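Juleo Institute of Funeral Service
Course Handout 4: Writing and Placing the Death Notice
Instructor: Baiba Kairys
12 Apr 2026

14 shares | 3 comments

1. Purpose of the Notice

A death notice informs the public that a person has died and states when and where services will be held. An obituary gives a fuller account of the life. Families often use the two words interchangeably, and students should confirm which is wanted before drafting begins.

2. Gathering the Facts

The arranger records the full legal name, any maiden name, age, dates of birth and death, and places of residence. Surviving relatives are listed in the order the family prefers. Occupation is stated in plain terms: "She worked in electrical assembly at Hetar until her retirement" is sufficient. Job titles should be checked with a relative. 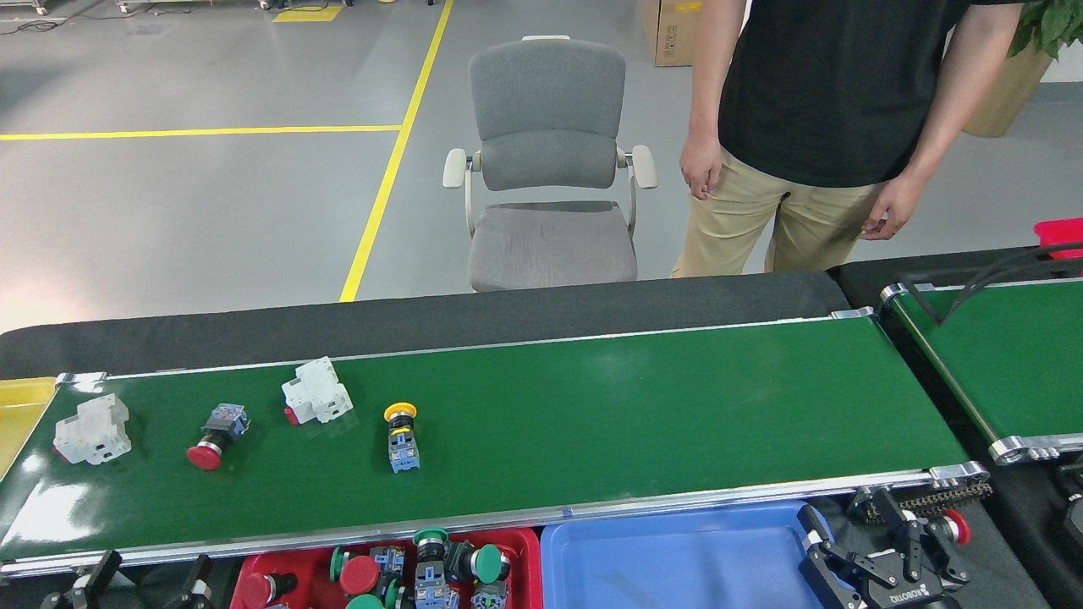
3. Length and Form

For this course, a death notice may not exceed 65 words. An obituary should run between 160 and 202 words. Write "died" unless the family requests another term. Home addresses and the mother's maiden name of a living relative are omitted.

4. Approval

The next of kin reads and signs the final text before it is released. Changes made by telephone must be read back in full.

Assignment: Draft both forms for the Hsiao case file. The assignment carries 10 points. The Dorix case file will be used in October.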